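Wadance Adds Printed Grocery Bag to Hoxha Line, On Shelves in June

PRERKITZ – Wadance, the household goods maker, will start selling a fruit-print grocery bag under its Hoxha name in June. The bag has round citrus slices in orange and yellow on pale teal, and it is meant for the short trip from store to kitchen, including boxed food from the cold case.

The company has made plain bags for years. Customers asked for one they could find quickly in a drawer full of them, and the print came out of that. The bag is sold folded flat in packs of two or four. It weighs very little and bunches up small enough for a coat pocket. 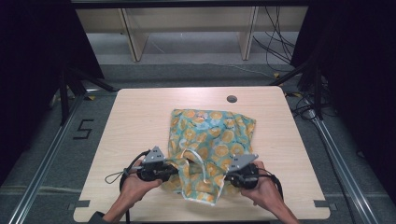

Does the bag need to be folded after each use?
Folding is up to the owner. The bag can be pushed into a drawer as it is and shaken open the next time, and the creases do no harm to it.

Packing is simple. Set the bag on a table, open the mouth wide and put the largest box in first, with smaller items going in beside it. The top can then be folded over so that nothing slides out on the way home – a help with frozen or chilled packages. A box of fish tofu goes in with plenty of the bag left to fold over it. 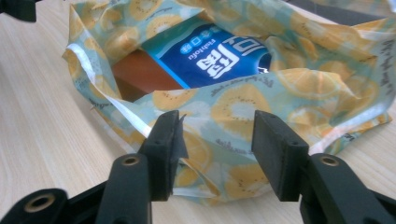
Bleddyn Rees would like to see the next version made a little wider at the mouth, and said that boxes with square corners "go in fine, but you do need both hands for it."

Wadance said it will look at a wider size after the summer. The first run will go to Goter stores, which are taking 1473 packs. Other shops can order from Tuesday.

Press contact: Ivan Melnychuk, Wadance, Prerkitz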